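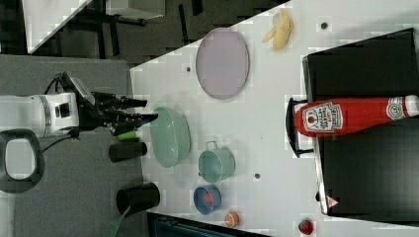 Slide 2: Why I love a small kitchen

Open with the Donwood apartment. One window, a two-burner stove, and a counter so short the cutting board hung over the sink! I cooked in there for six years and I still miss it. Ask for hands: who has cooked in something smaller? (Let them tell it, there's always a boat story.)

Slide 3: Counter space is for working

Go slowly here. Most of us park things on the counter and then chop in whatever corner is left. Try this for a week -- everything off, and only what you reach for daily goes back. Mine was the salt, the kettle and one jar of spoons. The toaster lives on top of the fridge now and we're both fine.

Slide 4: The Melenis Street supper

Tell the dumpling story. We folded 200 dumplings on a card table, with trays stacked on the ironing board and the bed. Abbas Azimi ran the steamer and would not let anyone lift the lid. Pause for the lid.

Slide 5: Cook in an order

Wet jobs first, then dry, then anything with raw meat, then wash the board. Rice goes on before you touch an onion. Show the Sepúlveda bean stew on the handout, page 2, because it uses one pot and you can clean up the whole time it simmers. Mention the smoked paprika, people always ask.

Slide 6: Walls!

My favorite part, so watch the clock. Rails, hooks, a magnetic strip, the inside of every cupboard door. The Prukwood library has a good shelf of books on this. Renters: check the lease before drilling.

Questions, then the tasting plates. Stew is by the door, bowls on the left, and the one with the red lid has no garlic.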